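The maker of Pellport, a tabletop war game set among drowned harbor cities, likes to talk, and our half hour ran to most of an afternoon. 1 Jul 2024 marks the release of the second army book, and it belongs almost entirely to the Mikus, the salvage clans that everyone used to field as cheap filler.

"I felt bad for them," the designer told me, laughing. "They had one paragraph in the old book, and half of it was about their boats!"

Now they have a homeworld, Uvton, and a proper founding story, in which 1,000 families walk out of the flooded mines and 503 come up into daylight. The rest are still spoken of as if they were on their way, and a Mikus captain always leaves a place at the table for them.

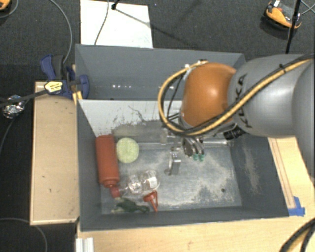 Players who tested the book over the winter were less gentle about it. One of them wrote in to say that the story was lovely, but the Bíró, the clans' heavy guard, cost far too many points for troops that can't run, and could somebody please look at that before November.

"Oh, I heard about the Bíró," said the designer. "I got letters. We dropped them by 9 points and I still think they're slow, but they're supposed to be slow, they're carrying their grandparents' armor." A third book is already sketched out, mostly on the backs of old maps, and it goes down into the mines.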